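Search the guide Search
Home | Getting started | Layers | Walks | Support
Last updated: Aug 30, 2025

Section 4. Adding a lost building to your Drolline map

Drolline lets you put vanished places back where they stood - gates, quays, ferry houses, whatever your town has lost. It's a lovely moment when the first outline drops into place over the modern streets, and you can get there in one sitting.

Before you start, have ready at least one old map showing the building, and the years it was put up and taken down. If you only know one of the years, you can still carry on (see step 7).

Placing the outline

1. Open your project and choose Layers, then New past layer.
2. Load your scan. Drolline accepts scans up to 100 MB.
3. Pick 3 fixed points that appear on both the old map and the modern one. Church corners and bridge ends are ideal.
4. Press Match. The old map will stretch and turn to fit.

Note: River banks make poor fixed points. They shift, and many harbours have been filled in more than once.

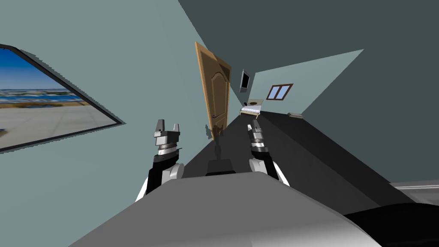

Old surveyors didn't always put north at the top, so don't worry if your scan comes in at a slant. The Illska harbour sheets that Khải Tăng matched for our sample project were drawn with the sea at the bottom, and every street ran off at an angle until the points were set. Views of rooms can be turned as well. If yours leans the way this one does, with the floor running down towards the lower right and the bed far off under its small window, open View and drag the Level dial until the walls stand upright. The dial changes the view only, so your matched points stay put.

5. Trace the walls with the Outline tool. Double-click to close the shape.
6. Give the building a name. Add older names under Also known as - people really do search for them!
7. Enter the first and last years. Leave a box blank if you don't know, and the outline will be drawn with a dotted edge.

Caution: Deleting a past layer also deletes every outline on it. Save a copy first.

Adding close-up details

Details bring a place to life, and you can attach up to 10 to each building. Thu Huỳnh's Jostari customs house has a weighing beam, a stair rail and a shutter catch, and it's a joy to click through.

8. Select the outline and choose Add detail.
9. Load the picture, then write a caption saying what it shows.
10. Tick Show on walk if you want visitors to see it on their phones.
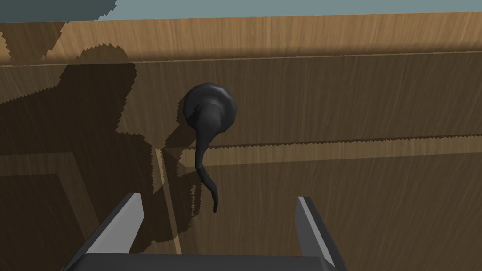

Dark lever handle on a wood-grain cabinet front.

Note: Keep captions to one line. Longer stories, sources and family memories belong in the Notes box, which has no limit.

11. Press Publish. Your building will appear on the time slider straight away.

To change a date later, click the outline and choose Edit years.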